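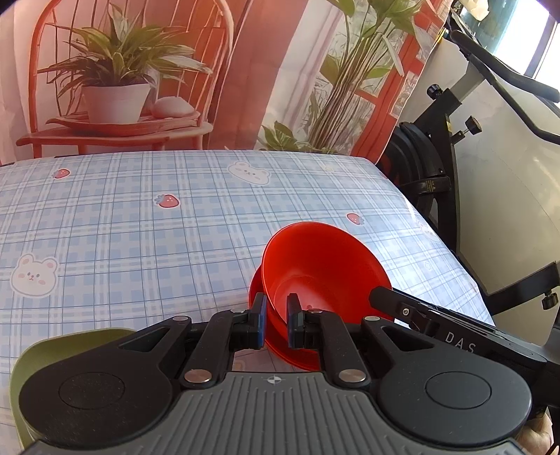
Are the red Ollon bowls worth buying for everyday meals?
Only if you eat a lot of soup and cereal and don't mind the price, which is high for what you get.

I'd seen these recommended so often that I had already half decided against them. The Ollon bowl comes from Steyn, who also do the matching plates, and it's sold as "the last bowl you'll buy". I've owned enough last bowls to fill a cupboard. Still, two of ours had chips in the rim and the replacements had to come from somewhere, so in April I ordered a pair in red.

First impressions
The gloss is good, I'll give them that. The inside is smooth all over and a spoon slides round it without that horrid scraping noise. The circle at the base is paler than the rest, and there's a tiny dark dot near the middle of it on one of mine. I rubbed at it with a cloth, then with bicarb. Still there. It doesn't affect the food, but Steyn's leaflet goes on at some length about "flawless finishing" and I'd rather they had left that line out.

The colour is a proper strong red. On our blue and white check cloth it looks cheerful, or like a picnic, depending on your mood. If your kitchen is all beige you may find it a bit much.

Stacking
The box says up to 12 will nest "securely". I can't test 12, as I'm not made of money. Two sit together well enough when they're put down straight. Put one in at an angle and it stays at an angle, with the top bowl tipped over and showing you its insides, until you take it out and start again. My old ones dropped into place by themselves. In a deep cupboard, reaching in with one hand, you'll notice.

Using them
Opening is nice and wide. Good for noodles, good for salad, good for porridge if you like it to cool quickly. Less good if you read while you eat, because soup goes cold faster than in a narrower bowl. I lent the pair to Nosipho Mtshali downstairs for a weekend and she liked them much more than I do. She said the rim was comfortable to hold and she'd have them over her Randora set, which she finds heavy. I find the Randora ones heavy too, but they keep a stew warm.

Washing up
Easy by hand. Tomato sauce rinses off with hardly any effort. The leaflet promises 2,000 dishwasher cycles, a figure I can't check and neither can you. What I can say is that after 50 washes in ours the shine looks the same to me. Ask again next year.

Price and delivery
This is where I lose patience. Mine came from Skutomow, who had them cheaper than Steyn's own shop, and they were still twice what I paid for the old ones. Delivery was quick. The box was far too big and stuffed with paper. I wrote to ask about the dot and had a reply from a Leif Blöndal, polite, offering an exchange if I paid the return postage. I didn't take him up on it.

Good points: easy to clean, pleasant to eat from, strong colour
Bad points: price, fussy stacking, the dot

Three stars out of five. I'll keep them, and I won't be buying the plates. If Skutomow puts them in the sale I might get two more, mostly so the cupboard matches.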